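Collholm council to extend small business rate relief

Collholm Council has voted to extend its rate relief program for small businesses until the end of June, following a review of trading conditions in the town centre and the neighbouring Judport district.

Under the program, eligible businesses may claim up to $2000 towards their annual rates. To qualify, an operator must employ no more than 12 people and have held a lease or title within the municipality for at least a year.
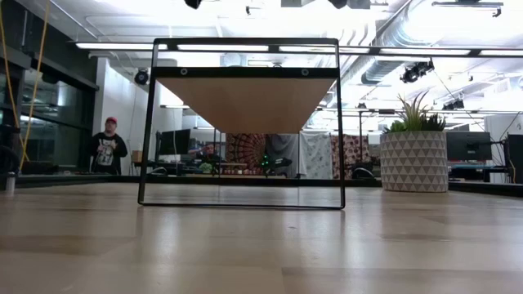 The council received 600 applications in the first round, of which 80 were declined as incomplete. Those applicants may apply again without penalty.

"The review found that many owners were unaware they could claim for shared premises," said Rhydian Prydderch, the council's director of economic development. "The form has been rewritten to make this clear."

Councillor Tomos Hughes, who moved the motion, asked that a further report on vacant shopfronts in Cadwaladr Street be brought to the council before the program closes.

Forms are available from the customer service centre at Vanness House until 4.30 pm on business days.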